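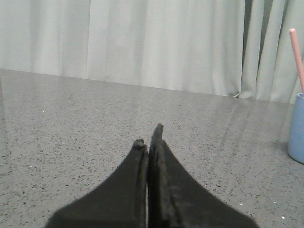 Abbasi wrote in to say that the last version of this guide skipped straight to the sirens and left out the bit where you tell the unit which street it's on, so half the group had a box that beeped and a map with nothing on it. Fair point! I've rewritten the whole section, and the address step now comes first.

Section 4: Setting up your Kullard flood alert unit

I'm assuming you've read Section 3 and your river sensor is already clamped to its post. If it isn't, go back and do that, as the home unit won't finish its set-up without a sensor to talk to.

4.1 Before you start

You'll want the home unit, its mains lead, the four AA batteries, the sensor's pairing code (on the sticker inside the lid, and I hope you copied it down before you screwed the lid shut) and a phone with the Dulusau app on it. Put aside an hour. I did my first one in less, but I've done a lot of them since and the pairing still sulks now and then.

4.2 Giving the unit its address

1. Fit the batteries first, then plug in the mains lead. The light goes amber.
2. Open the app and tap Add a home unit.
3. Type in your postcode and pick your house from the list. If you live down a lane with no numbers, choose Place a pin and drag it to your front door.
4. Enter the height of your doorstep above the road, in centimetres. A tape measure and a straight bit of wood will do.
5. Tap Save and wait for the light to turn white.

Note: don't put the pin on the garage or the gate. Our wardens use that pin to decide which door to knock on in the dark, and I've stood in the rain outside an empty shed more than once.

4.3 Pairing with the river sensor

1. Hold down the side button until you hear two short beeps.
2. Type the pairing code into the app, capitals and all.
3. Wait up to 90 seconds. The screen will show a water level when the two have found each other.
4. If it shows dashes, move the unit to a window on the river side of the house and try again.

The radio is good for 233 metres with a clear view, and a fair bit less through stone walls. My own cottage has walls like a castle, so I gave in and bought the Iltska repeater, which sits in the loft and has behaved itself ever since.

4.4 Setting your alarm levels

There are two levels, Get Ready and Go. Get Ready gives one long tone and a message on your phone. Go sets off the full siren and keeps at it until you press the button.

1. Tap Levels in the app.
2. Set Get Ready to the figure for your street on the printed sheet. For the mill end it's 141 centimetres.
3. Set Go to the second figure on the same line.
4. Tap Send to unit and listen for a single beep.

Caution: please don't lower the levels "to be on the safe side". I did exactly that in my first December and had the siren going three nights in a row over nothing much. By the third night I'd have happily thrown it in the river — and a siren you've learned to ignore is no use to you.
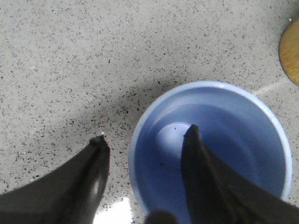
Will the unit still work in a power cut? It runs on its batteries for two days, as long as they're fresh and the repeater (if you've got one) has its own set too.

4.5 Testing

1. Warn the neighbours and put the dog out.
2. Tap Test, then Full siren.
3. Walk to the bedroom furthest from the unit and shut the door. If you can't hear it clearly from there, the unit needs to move.
4. Press the button to stop it.
5. Check that a test message has reached every phone on your list.

Repeat this once a month. I do mine when I change the bed, or I'd never remember.

Caution: the siren is very loud close up. Keep your ears well away from the grille, and never run the test with a child holding the unit.

4.6 If the light turns red

Red and steady means flat batteries. Red and blinking means the sensor has gone quiet, so try the pairing again from 4.3. If it's still blinking after that, don't go down to the river to look, especially when the water's up. Ring the warden on duty and keep an eye on the official flood warnings in the meantime.

Section last changed 10/24/25. Section 5 covers packing your grab bag.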